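Progress report to the Skaltberg Fund
Project: Teaching kitchen tasks to a robot arm by demonstration
Prepared by: Busmont Robotics Group, Hanwood site
Feb 5, 2022

Summary

This is our second report under the current grant. It covers work from July through the end of last month. In that period we finished the remote control setup, trained the people who run it, and recorded 536 usable demonstrations. We also trained a first set of policies on part of that data. Hiring is complete. One item, the second arm, is behind schedule and is discussed under Delays.

Remote control setup

The operator sits at a desk next to the robot and moves a small leader arm. The robot copies the motion. In the first version the gripper was worked by a foot pedal, and operators had trouble closing it by a small amount. We replaced the pedal with a trigger on the leader arm in the fall. Operators can now stop the fingers partway, and they asked us to keep it that way.

The lag between the leader arm and the robot was a problem early on. Most of it came from a software filter that had been set too strong. With the filter turned down, the arm shakes slightly when the operator's hand shakes, but all of our operators preferred this to the delay.

We also tried guiding the arm by hand, with the motors relaxed and a person holding the wrist. Hand guiding is faster to learn. A new person can give a passable demonstration in the first hour. The drawback is that the person's hands and sleeves end up in the wrist camera view, and the policy then learns from pictures it will never see when it runs alone. We have kept hand guiding for setting start positions and for checking reach. All recorded demonstrations counted in this report were made by remote control.

Demonstrations

Recording is done in blocks of one task at a time. The tasks so far are moving small food pieces between a board and a plate, opening and closing a drawer, and wiping a flat surface. The food task has taken most of our time, and we expect that to continue. Small pieces vary in shape, they turn when touched, and some crumble if the fingers close too far.
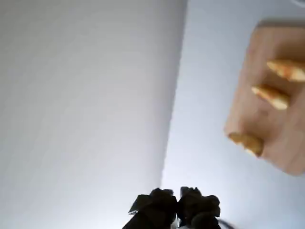
Operators are asked to approach slowly, pause with the fingers open, and close only once the piece is between them. The pause was added in the fall after we compared recordings from different people. Those who rushed the last part of the approach produced motions that looked fine on their own but did not agree with each other, and the policy trained on them tended to stop short of the piece. After we wrote the pause into the instructions, the recordings became much more alike.

Of the recordings made, 84 were thrown out. The main causes were a dropped piece that the operator tried to pick up again, a camera that had lost its exposure setting, and sessions where the start position had not been reset. The last cause is now caught by a check that runs before recording begins. Recordings with a dropped piece are being kept in a separate folder, as they may be useful later for teaching recovery.

Lighting has been harder to control than we planned for. In a bright room the fingers can come out nearly black in the wrist camera, and the gap between them is hard to judge. We have asked Vandenberghe, who supplied the camera mounts, for a version that tilts a little further down.

First training results

The drawer policy works from most start positions we have tried. The food policy reaches the right area of the board but often closes to one side of the piece. We do not consider it ready for a formal test. Wiping has not been trained yet.

Delays

The second arm was due before the winter break and has not arrived. The supplier now says it may take up to 2 more months. Until then we are recording in two shifts on the one arm, which has kept the number of demonstrations on plan but leaves little time for running policies on the real robot.

Spending

Spending is within the approved budget. Operator hours are slightly over the planned amount and equipment is under, because the second arm has not been billed. We are not asking for any change between budget lines.

Next period

We plan to install the new mounts, repeat part of the food recordings with them, and retrain the food policy on the combined set. Wiping will be trained once the data has been checked. We would also like to bring in operators who have not used the system before, to see whether the written instructions are enough without a person standing by. The draft instructions can be sent to the Fund on request.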